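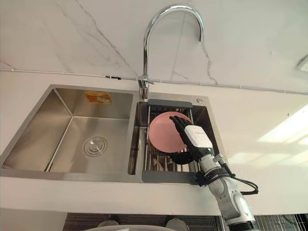 Where should the drying rack go if you have a double sink and not much worktop? In the smaller bowl, and leave it there.

I took a while to come round to this. When we moved to the flat in Isthorpe the rack stood on the worktop with a tray under it, as it had in the last place. The tray filled up, I forgot to empty it, and after a few weeks it had a line of limescale I never quite got off. It also took up the only stretch where I could roll out dough or put down a shopping bag.

Krisztina Fodor, who lived here before us, had left a note in a drawer with the boiler instructions and the bin days. At the bottom it said "rack fits right-hand bowl". I ignored that until September, when I finally tried it. It does fit.

So now the left bowl, the bigger one, is for washing and the right one is for drying. The tap comes up between the two with its spout pointing to the right, so I swing it over to the left when I start and try to remember to leave it there. I don't always remember, and then the clean plates get a second rinse.

Plates go in first, standing up, the pink one included. Bowls lean against them. Mugs I dry by hand straight away. Pans don't go in the rack at all – they are too heavy and push everything else over – so they get wiped and put back on the hob.

We own 4 dinner plates and seldom use more, so a small rack is enough. If you cook for a family every night you would probably want the bowl back. Máté Sipos came for supper and said he couldn't live with only one bowl to wash up in, but he has a dishwasher.

The rack has to come out once a week so the bowl can be cleaned. I use washing-up liquid and an old brush, then dry the steel with a tea towel, which keeps the water marks down. The marble-effect wall behind gets a wipe with the same cloth.

I still haven't peeled the orange and white sticker off the back of the left bowl. Someone told me cooking oil loosens the glue. I'll try that next – warm water on its own did nothing.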